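**Farden Shelf Location Kit**
Handwritten bay labels and marking guide for stores served by mobile picking robots

Part no. 1265 | Supplied by Utetti | Page last revised Saturday, April 10, 2021

The Farden kit is for small stores and lab supply rooms where a robot and staff pick from the same shelves. It gives each shelf position a code that a person can read at arm's length and that the robot's map can use as a location name. It doesn't replace the machine-readable tags that some robots need. If yours needs them, see the Trallel tag holders further down.

**What is in the kit**

- 25 sheets of self-adhesive labels, white with a red border
- 2 black permanent markers, fine tip
- 1 plastic scraper
- 1 pack of lint-free wipes
- 1 marking guide, printed, with a blank location register

The labels stick to painted steel, powder-coated steel and most smooth plastics. They are not suitable for bare wood, oily surfaces or cold stores.

**How positions are numbered**

The guide uses a two-part code. The first number is the shelving unit and the second is the position within it, with a hyphen between. Don't add letters, leading zeros or item names. Item names change, and a label that says what used to be on the shelf causes more wrong picks than no label at all.

Whoever owns the robot's location map should issue the codes. Labels go up after the map has been drafted and before the first supervised run. If a position is added later, it takes the next free number. Existing positions are not renumbered to make room.
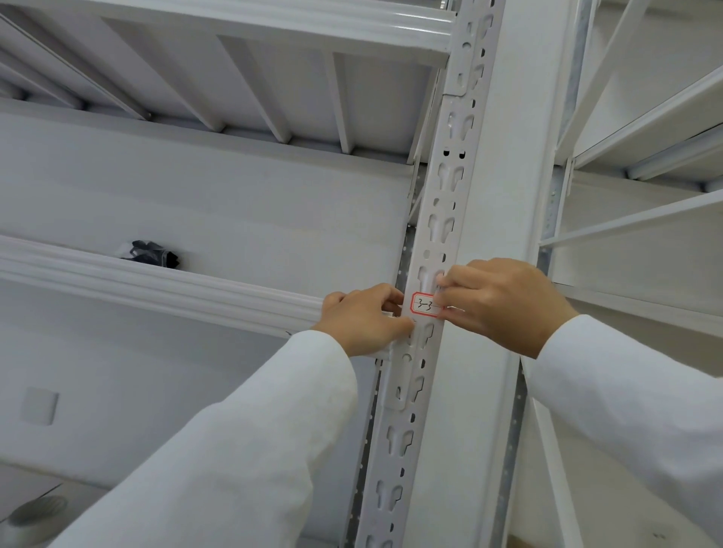

Labels belong on the front face of the upright, at a height where neither stock nor an open door will hide them. Keep to one label per code and fix it level. On slotted posts the label will bridge some of the holes, and this is acceptable as long as both ends have flat metal to grip. A label such as 3-3, pressed on with both hands and smoothed out across the post, holds better than one stuck down from a single corner. Do not cover a slot that a beam connector has to drop into. If shelf heights are likely to change, leave those slots clear and move the label down.

**Preparing the surface**

1. Stop the robot and put it in its maintenance state. Do not label a bay the robot is still allowed to enter.
2. Wipe the post and let it dry.
3. Remove old labels completely, using the scraper. Two codes on one post must never be visible together.
4. Write the code before peeling.
5. Apply, smooth from the middle outwards, and leave for 9 hours before wiping down again.

**Writing the labels**

Write a full sheet for one unit at a time, one code to a column. Spares are then ready when a label gets damaged, and they will be in the same handwriting. Keep spare sheets flat in the register folder. 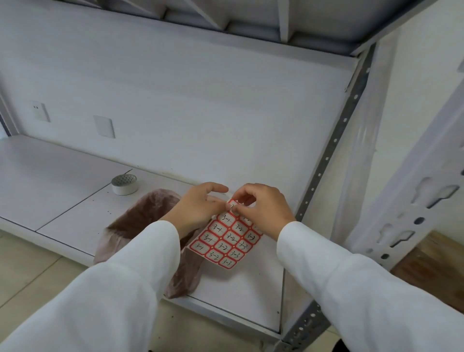

Spares should be treated as controlled items all the same. When a label is replaced, enter the date and position in the register. When a unit is taken out of service, destroy its remaining labels, so that they can't end up on the wrong post.

**Checks before the robot goes back to work**

- Every code on the shelving appears in the location map, and every code in the map appears on the shelving.
- No code is used twice.
- Labels, tape and packaging waste have been cleared from shelves and floor.
- A second person has read the codes aloud against the register.
- The first run after any change is made at reduced speed with someone at the stop button.

We suggest repeating the first two checks monthly, and a full check each November before the winter stocktake.

**Specification**

| | |
|---|---|
| Label material | Coated paper, permanent adhesive |
| Labels per kit | 900 |
| Marking | By hand, black permanent ink |
| Use | Indoors, dry |

**Related items**

*Trallel tag holder.* Clip-on holder for printed machine-readable tags, for slotted uprights. Fit it above the handwritten label.

*Dahlgren floor marking tape.* For keep-clear lines at the mouth of each bay.

*Refill sheets.* Available without markers or scraper. Quote the kit part number when ordering.

The marking guide is good-practice advice. Your own risk assessment and the robot manufacturer's instructions come first where they differ from it.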